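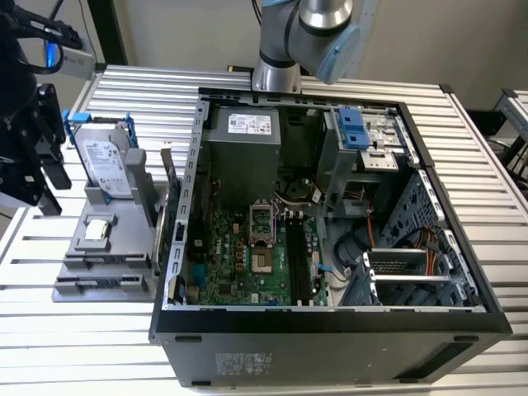

**Enville Town** is a soccer club that plays its home games at Negri Park. The club says it was founded by workers from the Casutier mill, a claim repeated in most of its game programs. No mill record has been produced to support it, and the earliest known team sheet lists mostly shop clerks.

## Ground

Negri Park has one covered stand. Its record attendance is usually given as 1,631, for a cup game against Nallska. The figure is doubtful. The gate receipts for that day match a crowd of around 1,100, and the higher number first shows up in a fundraising leaflet printed years afterward.

## Players and managers

Jianguo Lei is listed by the club as its all-time top scorer, with 147 goals. The total includes friendlies and at least one game that was called off at halftime. League records credit him with far fewer, though they are missing for two of his 11 seasons.

Ximeng Cai, a former left back, took over as caretaker manager with 6 games left in the season and was given the job permanently in September.
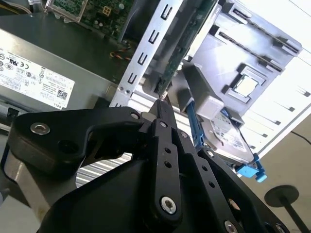 Supporters often credit Cai with saving the club from relegation. Two of the wins in that run came against teams that were already down, and the final margin of safety was a single point. Cai's own account, given in a club newsletter, puts more weight on a change of goalkeeper.

## Colors

The team wears green and white. The story that the first shirts were cut from mill curtains has no known source.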